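Office Diary of the District Secretary, Plokgate
Tuesday, December 31, 2019

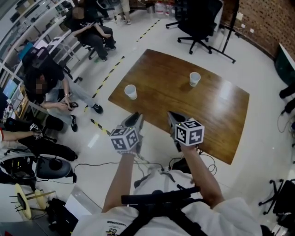

The office opened at the usual hour and will remain open through the evening to receive the last withdrawals before the by-election list closes. The party is contesting four seats on the Plokgate District Council. Nomination papers for three of them have been accepted by the returning officer. The fourth, Sulemana Ward, is still unsettled and took up most of the day.

The sitting member for Sulemana, Charito Galang, informed the executive in September that she would not stand again under the present leadership. Her letter was acknowledged and placed on record at that time. She has not resigned from the party. This morning she telephoned to say that she will not run as an independent either, and she asked that this be made known to the branch officers before the press heard of it. I wrote to all branch officers before noon.

Her decision changes the arithmetic. She held the ward last time by 103 votes, and a good part of that margin came from the streets behind the old mill, where she is known personally and the party is not. The opposition has understood this for some months. Their candidate has been seen there on weekends, and their second leaflet speaks of almost nothing except the mill road and its drainage.

Bernadette Pons called at two o'clock to present her case for the nomination. She was received by the chair and myself. She spoke for 35 minutes and answered questions on the housing levy, on which her position differs from that of the group. She would support the levy only if the exemption for small landlords is removed. The chair reminded her that the exemption was part of the agreement reached with our partners on the council and that it cannot be reopened before the budget is passed. She replied that she had not been a party to that agreement. The discussion remained courteous.

I have noted for the file that the chair favors her selection and that I have reservations. They concern the levy alone. Her work on the school transport petition, which gathered 3000 signatures across the district, was thorough, and no other applicant has anything comparable to show. If she is elected and votes against the group in her first session, however, the council leader will lose his majority on the one measure he has promised publicly to deliver. I asked the chair to obtain a written understanding from her. He prefers to rely on her word.

The Vunder branch has again requested that the selection be put to a full ballot of ward members. Under the rules, a ballot requires fourteen days' notice, and the nomination period does not allow it. I replied to that effect, with a copy of the relevant section attached. A similar request was refused two years ago in Vunder itself, and the feeling there has not improved. Two of their delegates have said they will raise the matter at the regional conference. They are within their rights to do so.

At a quarter past five the chair exercised his authority under the emergency provision and named Mrs. Pons as the candidate for Sulemana. The papers were signed in this office and delivered by hand. The returning officer's receipt is in the blue folder with the other three. A short announcement was sent to the newspapers, omitting any reference to the levy at her own request.

Miss Galang telephoned a second time, shortly after six, to offer Mrs. Pons her list of ward contacts. I had not expected this and have thanked her in writing on behalf of the executive.

Outstanding for Thursday: printing order for the Sulemana leaflet, reply to the council leader regarding the budget timetable, and the hire of the hall at Vunder, for which the deposit is now overdue. The office is closed tomorrow for the holiday.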